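Reading a wall before you paint it: my notes for the Standbridge evening

Slide 1. Hello and why walls

Say hello, thank them for coming out in November 2021 weather, and find out who's got a paintbrush waiting at home. Usually it's most of the room!

I've decorated 31 rooms for Grinent, mostly small rented flats, and I still get caught out by a plain white wall. You walk in, you think "lovely, one coat and home by four", and then you get up close and start finding things. So tonight is all about looking, and I promise we'll get to rollers after the tea break.

Slide 2. What's on the wall already

Leave this one up for a good minute and let people shout out. Someone will go for the dark, fuzzy smudge first. Then ask about the little blue ticks and the orangey-red scribble just under them. Don't rush this bit, it gets people chatting.

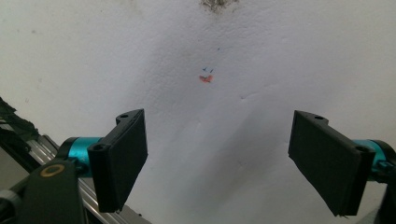
Slide 3. Stain, grime or scribble?

My rule is to try the gentlest thing first. Warm water, a drop of washing-up liquid, a soft cloth, and dab. Rough plaster is a pain because the dirt sits in all the little dips, and if you scrub you just polish the bumps (I did this across a whole hallway in October and had to do it again).

If a brownish mark won't shift, treat it as a stain and get some stain block on it. Find out about damp before you do!

Ink is the sneaky one. Biro can come straight up through emulsion, sometimes two coats later, and red is the worst for it in my experience. Dab of stain block, let it dry properly, then paint.

Slide 4. The torch trick

Lights off if the hall will let us. Hold the torch flat against the wall and every lump shows. Pass round the Mevero filler and the two sponges.

Mention the Kershaw flat here if we're ahead of time: seven little patches of filler in one alcove. Then tea.

Grinent Decorating | Notes may be copied for home use | Back to top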